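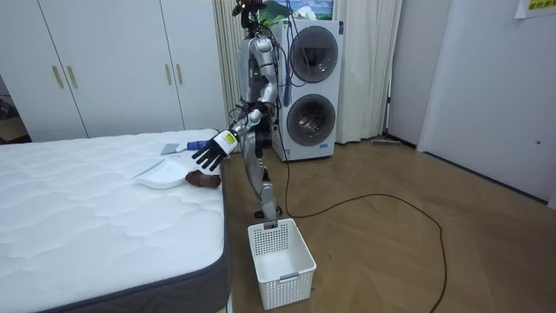 Stripping the spare bed takes five minutes and putting the room right afterwards takes most of a morning. We had guests until Saturday, and once they had gone I pulled everything off down to the mattress and started from there. It is a white one, quilted in a wavy pattern, with a dark grey border round the side, and the grey hides marks while the white top hides nothing. I work from the bed when I clean in there. The blue-handled brush and the white dustpan go on top of the mattress and the laundry basket goes on the floor at the foot end, so I am not going back and forth to the kitchen cupboard.

Strictly speaking a dustpan should not go on a mattress. Mine gets washed in the sink with washing-up liquid beforehand, and I keep another one for the kitchen floor. The brush is for the quilting. Crumbs and fluff collect in the dips and the vacuum nozzle slides over the top of them. I brush from the head end down to the foot, short strokes, following the stitching, then go round the seam where the top meets the border. Most of the dust is in that seam. After that I vacuum, with the small upholstery head, and the window stays open until lunch.

I used to do it the other way round, vacuuming first and then brushing whatever was left. It took longer and I ended up getting the vacuum out again.

The washer-dryer is in the same room. People ask about this when they stay. The flat has no utility room and the bathroom is too narrow for the door to open with anything in front of it, so when we moved in the plumbing went through to the bedroom wall instead. The fitter charged 1242 for the whole job, including making good the plaster, and I winced at the time. I would still do it again. A stacked unit takes up little more floor than a bedside table would have done, and sheets go from bed to drum in two steps.

The drawback is noise. The spin comes through the floor, and parquet does nothing to soften it. I put a rubber mat from Florier under it for a while and took it out again after the unit began to creep forwards. Levelling the feet properly made more difference than the mat did. We don't run it after 8 in the evening if anyone is sleeping in there, and I tell guests they can throw a wash on whenever they like during the day.

Laundry baskets, then. I have had a few. The wicker one looked nice and snagged everything. The folding fabric one would not stay open when I had my arms full, which is the only time I need a basket to be open. The present one is plain white plastic with little holes in the sides, and I have no complaints. It can be rinsed in the shower. Damp towels don't go sour in it overnight as they did in the fabric one. I would like it to be slightly deeper, as a double duvet cover fills it and the pillowcases end up on the floor.

Bedding I now wash at 40 unless someone has been ill, and the mattress protector goes in by itself. I made the mistake once of putting the protector in with a fitted sheet. The sheet wrapped round it, the middle stayed soaking wet, and the drying programme ran and ran. These days the protector goes first, because it takes longest to dry, and the sheets go in while I am doing the floor.

The floor is light parquet and shows every hair. I sweep with a soft broom, going with the length of the room, and use a barely damp cloth for the patch by the machine where the lint gathers. No steam mop. My parents had one and it lifted the edges of their hall floor in a single winter. For the finish I bought a bottle of parquet soap from Eichhorn, the hardware shop near the tram stop, and I am still on the same bottle. A capful in a bucket is plenty. With more than that you get a film which shows footprints.

I have been looking at mattress toppers too, as two separate visitors have said the bed is on the firm side. The Inia one is 27 less than the one I had picked out from Verkavden, but it has no washable cover, and for a spare bed I think the cover matters more. Guests eat toast in bed. I know they do, I brush it out afterwards. I will probably wait until the sales in December and see whether the Verkavden one comes down.

The one job I left was turning the mattress. It is meant to be rotated head to foot every few months, and I can do it alone if I clear the floor first, but it is awkward to get past the corner by the machine and I scraped the paint there last time. The touch-up pot had dried solid when I opened it. So there is a grey mark on the wall at hip height, and a new tin of paint on the shopping list.

If you have a quilted mattress with a pale top and have found something that gets out old tea stains, please leave a comment. I have tried bicarbonate of soda, which did the smell but not the stain, and a spray from the supermarket that left a ring bigger than the mark I started with. The stain is at the foot end and will be under the protector by tonight.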